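Aug 28, 2019
Wivurura workshop, glue bench

Hide glue, second batch from Ehlers. Continuing the open time and lap joint work for the Clello soundboard repair. Chiharu has the soundboard itself in the conditioning cabinet and it stays there until we settle on a mix.

Status of first batch: closed. Gel was uneven, bottom of the jar noticeably stiffer than the top. Lutz thinks the granules were never fully hydrated before heating. I agree. The old sheet says "soak until soft" and leaves it at that. Replaced with a fixed soak, see below.

Soak procedure as run:
Granules weighed dry, water added at two parts to one by mass, cold tap water passed through the carbon filter. Stirred once at the start, once after the first few minutes while the granules still move freely. Covered. 18 hours in the refrigerator at 4 °C. No stirring in between. On removal, all water taken up and no dry cores when a few granules were cut with a blade.
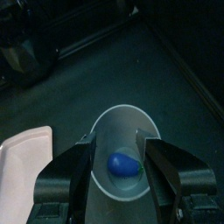
Hydration is easier to judge in a wide vessel than in a tall one, and I want this written down before we go back to jars out of habit. In a jar the granules stack up and swell against each other, the ones underneath stay short of water, and pouring more in only makes a loose layer on top. Spread thin, they swell at nearly the same rate. A round, fairly shallow bowl with a smooth interior is the right shape, like the light gray one, though a pale gray inside is a poor background for light granules and I would take a dark one for the cutting check if we had it. Depth of granules should be no more than a finger's width. For larger amounts split the batch over several vessels and combine at the heating stage. Evaporation is greater from the wider surface, so the cover matters more. Weigh before and after soaking and make up the difference.

Heating:
Vosta water jacket, set to 60 °C, lid on. Glue clear and free running after half an hour. Strained through cotton into the inner pot. Skin removed before use. Do not leave the pot on over lunch. Américo did this with the first batch and I suspect it cost us some strength, but we have no test from before lunch to compare with, so it stays a suspicion.

Viscosity by brush only. It should run off the bristles in a continuous thread and then break into drops. Batch two did this straight after straining. By the end of the session the thread was holding noticeably longer and I added a small amount of hot water. Amount not recorded. It should have been. Next time from a weighed beaker.

Open time:
Spruce offcuts, quarter sawn, planed, not sanded. Glue brushed on one face, pieces closed at one minute intervals, clamped, left overnight. At room temperature unassisted, joints closed after the first minute already show a thick line. With the offcuts warmed on the hot plate beforehand, thin lines up to and including the third interval. Past that the glue has gelled and clamping does nothing useful.

Conclusion for the repair: warm the parts. The open question is how to warm the soundboard without drying it out. Chiharu suggests the bars only, with the board left as it is, and a warm caul on the outer side. Worth trying on the scrap panel first.

Urea addition was considered. Ataahua ran it on an earlier job and got a comfortable open time, with some loss of stiffness in the dried film. I would prefer to avoid it on a soundboard bar. Keep as fallback.
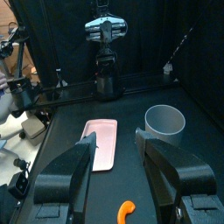
Lap joints were cut from beech, faces scraped, one set scraped only and one set finished with 400 grit along the grain. Same glue, same clamps, same overlap. Pulled on the large frame with the 3,000 N cell.

Scraped set: all failures partly in the wood. Torn fibers over most of the glued area, glue line intact elsewhere.

Abraded set: mixed. One failed cleanly in the glue line at low load. On inspection the face has a shiny patch, which I put down to dust left in the pores. The others behaved like the scraped set. Brushing off is evidently not enough and wiping with a damp cloth raises the grain, so for now the rule is scraper only.

Traces saved under the batch name. The zero on the cell had drifted between the first and second set and was reset. Compare the sets by failure type and leave the absolute loads alone until the cell has been checked. Arne has the calibration weights and will bring them back in his own time. The last check on the log is from December, and that is too long.

Remaining soaked glue went back in the refrigerator, covered and labeled. Discard if it smells or if the surface goes liquid.

To do:
Soak next batch by the fixed procedure, record water added at every stage.
Scrap panel with warmed bar and warm caul, measure moisture before and after.
Repeat abraded set with vacuum cleaning of the faces.
Ask Ehlers for the gram strength of this lot, the label has only the lot number.
Dark dish for the granule check.
New cotton for straining.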